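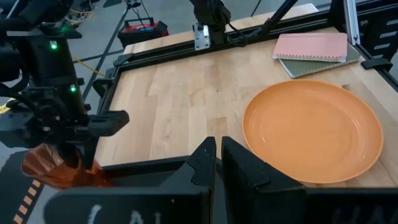
Nunine Monitoring Group questions official account of Zivmont road ambush

ZIVMONT, July – The Nunine Monitoring Group said it cannot confirm the army's version of an ambush on a supply convoy near the town of Wuter, and called on the authorities to release the evidence behind it.

The army command said in a two-paragraph statement that gunmen opened fire on the convoy on the Zivmont road shortly before 5 a.m., that seven soldiers were killed, and that 58 attackers died in the fighting that followed. It said no civilians were hurt.

Nunine has seen no proof of the second figure. The command has published no names, no burial records and no list of captured weapons. Residents reached by phone in Wuter described gunfire lasting 15 minutes. None of them reported a battle on the scale the army describes, and two said they had been told to stay indoors until noon.

The claim that no civilians were harmed also needs checking. The clinic at Onyeka, the nearest one to the road, said it treated people with gunshot wounds that morning but would not say how many or who they were. Staff said they had been told to send all questions to the district office. The district office has not replied to three requests.

"We have read statements like this before," the group said. "A large number goes out in the morning, it is repeated by evening, and no one is asked to back it up. We are asking."

Nunine is equally doubtful about a message posted by an armed faction that claimed the attack and said it had killed 200 soldiers. The message gave no location and got the time of the ambush wrong by several hours. The group has found nothing to support it and urges news outlets not to repeat the figure as fact.

The group is asking the army command to publish the names of the dead on its own side, to explain how it counted the dead on the other, and to open the Zivmont road to outside observers. The road has been closed to all but military traffic since the ambush. Officials called the closure temporary and gave no date for its end.

Nunine will issue a further statement if it receives a reply.

Press contact: Nunine Monitoring Group, media desk, Zivmont office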